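Galtden wood stain recall widens after labeling mix-up

GALTDEN - Hardware stores across the county are pulling a second batch of Varkari wood stain after customers said the cans dried far darker then the label promised. The recall now covers 1,439 cans, up from 172 in November. 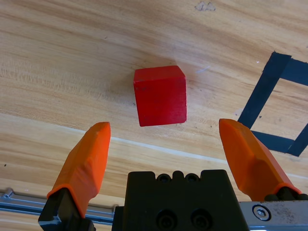
Varkari says two shades were switched on the filling line at its Tumis plant. Honey went into the cans marked Natural, and Walnut went into Honey. No health risk, the company said. Same oil, same drying time, wrong color.

Refunds at the register, no receipt needed. Opened cans accepted too, as long as the lid is on tight.

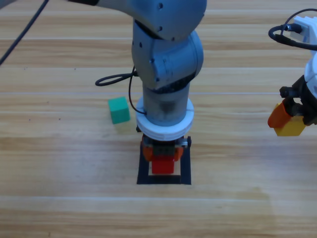 Bañuelos Hardware on the east side took back 19 cans by noon and had run out of the replacement stock by two. Staff there are telling people to try any new can on scrap first and look at it in daylight. A pale tabletop with light seams between the boards, like the one shown with the black square outline on it, is the kind of surface where one shade too dark really jumps out. Oak floors hide it better, the store said.

People who already finished a peice are in a tougher spot. Varkari will pay for stripper and sandpaper but not labor - that part has drawn complaints. 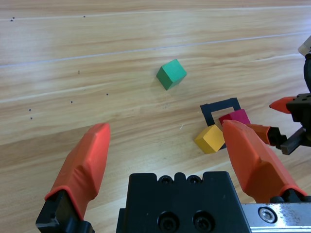 A claim form is due on the company's site later this week. The plant has stopped filling the three shades and expects to ship 2,000 corrected cans to stores before the end of the month. Water-based stains are not part of the recall.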